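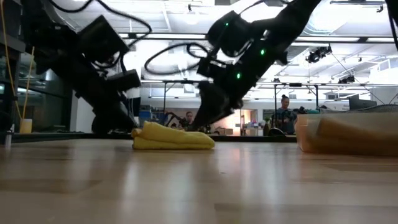 Merike Butkienė thinks the sourdough starter died of the Brokport flour and not of neglect, and wants that written down before anyone blames her weekend. Fine, written down.

Sunday, evening. Fed Jar 2 at 1:5:5 with the Navickas rye, 155 g total, rubber band at the starting line. By nine it had climbed a finger's width, then sat there like a teenager. Smell: green apple, a little nail polish. Jar 1 smells of wet cardboard and has been moved to the shelf of shame.

Tap water again. Agnese Petrauskas says chlorine. Agnese says chlorine about most things. 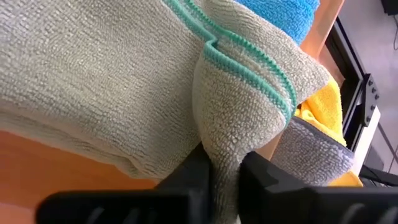
2 min read

Baked from Jar 2 anyway. 695 g dough, shaped badly, proofed in the basket with too little rice flour, so it left some of itself behind. Crumb tight at the bottom, one cave at the top big enough to rent out. Inside read 62 C when I first checked - far too early, door open too long, my fault.

Next: same rye, filtered water, warmer corner. If it doubles, Merike gets her apology. Still need a lid for Jar 3, and whoever borrowed the small scale should put it back.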